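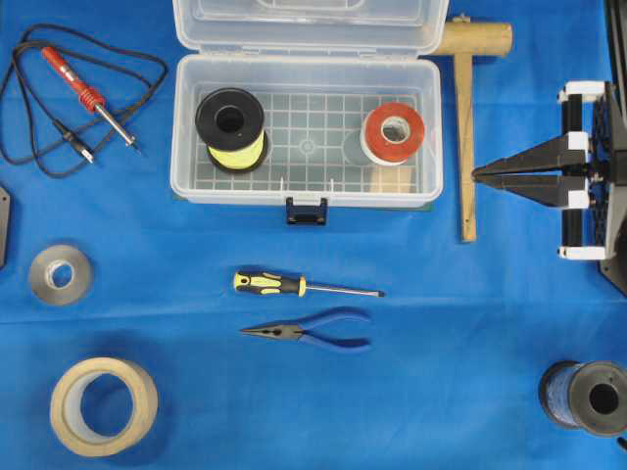 Soldering iron, wire spools and tape on a blue cloth

SPEAKER NOTES – "When a student's parent dies in week five"
Preren College staff day, July, Hirose Room, 9.40 am
25 mins plus questions. Watch the clock, Riet is on straight after and she has a train

OPENING

Thank Lowri for the intro. Say name slowly, people get Macedo wrong.

Go straight in. Don't do the joke about the carpark.

My dad died when I was nineteen and in second year. Rang the college from the hospital corridor. Got put through to fees. Fees put me through to timetabling. Timetabling asked for a student number and I couldn't remember it, so she said call back when you've got it. I didn't call back. Failed everything that term. Got a letter about it addressed to "the parents of".

Pause here. Have a drink of water. Last time I rushed it and people didn't know whether to clap.

That was another college and a long time ago. Still have the letter though. Keep it in the folder with his car papers.

WHY I'M HERE

Bereaved students last year: 23 that we know of. From 1003 enrolled. Neusa in records pulled it, thank her if she's in the room.

"That we know of" – say it twice. These are the ones who filled in form 298. If you didn't know there was a form 298, put your hand up. (Put own hand up. I'd been here a year before I saw it.)

Form 298 is special circumstances. Same form as for jury duty and for a broken leg. Asks for "nature of circumstance" and gives one line. Asks for the death certificate within ten working days. Nobody has a death certificate in ten working days, ask anyone who's done it. The funeral notice should do. More on that later.

Who doesn't fill it in:
Students whose gran died and gran brought them up
Students whose mate died
Students who had a miscarriage
Anyone whose family is overseas and the funeral's on a phone screen at 3 am, then class at nine

Tell the story of the boy with the headphones – CHECK I have changed enough. He said fine to use it. Left his headphones on all lesson, teacher asked him to take them off, then asked again, then sent him out. He was listening to his brother's voice messages. She only found out in the last week of term. She cried in my office and I said well you couldn't have known, and she said I could have asked. I've thought about that a lot.

Don't look at the back row during this. She's OK with it being told but still.

WHAT THEY TOLD US

Rosângela did the interviews, I sat in on some. Read these out, don't paraphrase:

"I had to tell nine different people he was dead."

"My teacher said take all the time you need and then the system locked me out of the assignment."

"Everyone was lovely for a fortnight."

"I wanted to be in class. It was the only place where I wasn't the one with the dead mum. Then they announced it to the class to be kind."

Leave a gap after the last one. It's the one people write to me about.

Point to make: they don't all want the same thing. Some want to go home for a month. Some want to be back the morning after and be told off for being late like everybody else. You have to ask, and then ask again a few weeks on as the answer changes. Sometimes the answer changes between morning tea and lunch.

THE NINE PEOPLE

Go through who they were. Teacher, other teacher, front desk, fees, library (overdue books, fines kept going), timetabling, placement office, the placement itself, exams.

What we're changing from next term: one person. Student tells one person, whoever they like, can be the library, can be the bloke in the canteen. That person sends it to us at bereavement@ – we do the rest. Fees, extensions, fines, placement, the lot. Student signs off what gets said and to who. If they want nothing said then nothing gets said, we just move the dates quietly.

Plader: yes it can do it now. Lowri's team got the flag put in. It's a plain grey flag, says "contact student support before any automatic letter". Doesn't say why. Please do not put the why in the notes feild, students can ask to see the notes, and some have.

Plader will still send the attendance text on the first missed day. We can't switch that off yet. I have asked. Will keep asking. Don't get dragged into this one, it eats ten minutes every time.

THE FORM

New form is 2 pages, down from seven. No death certificate. A funeral notice, an order of service, a message from family, or just a staff member saying I've spoken to them and I believe them. Someone always asks what if they lie. Answer: in all the files Neusa and I went through we found one we weren't sure about. We gave her the extension. I'd do it again.

Slow down here, I get cross and talk fast.

WHAT TO SAY TO A STUDENT

People want a script. I don't love scripts but OK:

"I'm sorry. What was his name?"
(Name. Ask the name. Most of them light up a bit.)

"Do you want to talk now or do you want me to leave you be?"

"I'll look after the dates. You don't need to email anyone."

And then do look after the dates. Same day. If you say it and don't do it that's worse than never having said it.

Things I'd leave out:
"At least he isn't suffering"
"You're so strong"
"I know just how you feel, my dog"
Anything with the word closure in it

Also don't ask how. They'll tell you how if they want to. A lot of these deaths are the kind where how is the hard bit. If it's suicide, ring us, same hour, day or night number is on the back of your lanyard card. Turn card over and show them.

LATER ON

Fortnight problem. Cards come, casseroles come, then it all stops and that's about when the shock wears off. So Rosângela puts dates in the diary: a month, three months, his birthday if the student tells us, and the anniversary. Just a short message. "Thinking of you today, no need to reply." Some don't reply. One replied eleven months later with a photo of a cake.

Father's Day and Mother's Day – please look at your lesson plans for those weeks. English had a "write a letter to your mum" task running for years. Nobody meant any harm. It's a choice of letter now.

Anniversary often lands in the same assessment week the year after, as terms fall in the same place. Check for it. Mine did.

STAFF

Don't skip this even if short of time!!

You're allowed to be knocked about by it too. When the second-years lost a classmate, staff were back teaching at one o'clock the same day. I don't think that was right and I said so then. Brutell runs the staff phone line, free, doesn't go through your manager. Waits have been long-ish, Riet will cover that in hers. If you can't get through come and find me, I've got a kettle and a door that shuts.

If you've had your own loss and a student's news is too close, say so and hand it over. No one will think less of you. Hand it to me or Rosângela or whoever is nearest with a kind face.

ASKS

Learn the email address. Say it out loud with them, feels silly, works.
Have a look at your own late-work rules tonight and see what they'd sound like read to someone coming from a funeral
Reps from each department to come see me at morning tea – still no one from Hospitality

CLOSING

Back to the letter. Hold it up. Read only the first line: "We are disapointed to note the continued absence of." Their spelling, not mine.

My mum opened it. She was the parents of, by then, on her own. She rang them and it took her forty minutes to get anybody, and the woman who picked up in the end was called Jean and she said oh love, I'm so sorry, leave it with me. And she sorted the whole thing in an afternoon. I went back in the spring.

Stop there. Don't say "be like Jean". Lowri thinks I should, I think they'll get it.

QUESTIONS

Likely ones:
Part-timers and evening students – yes, covered, same process
Pets – be kind, extension at teacher's discretion, no form
Can we tell the class – only if the student says so, and let them pick the words
Is there money for funeral travel – small fund, Neusa has the details, ask her privately as it runs out
What about students who are expecting a death, parent in hospice etc – flag can go on early, should have said this in the main bit, move it up for next time

Handouts are by the door, spare ones in my bag. Get the clicker back off Riet.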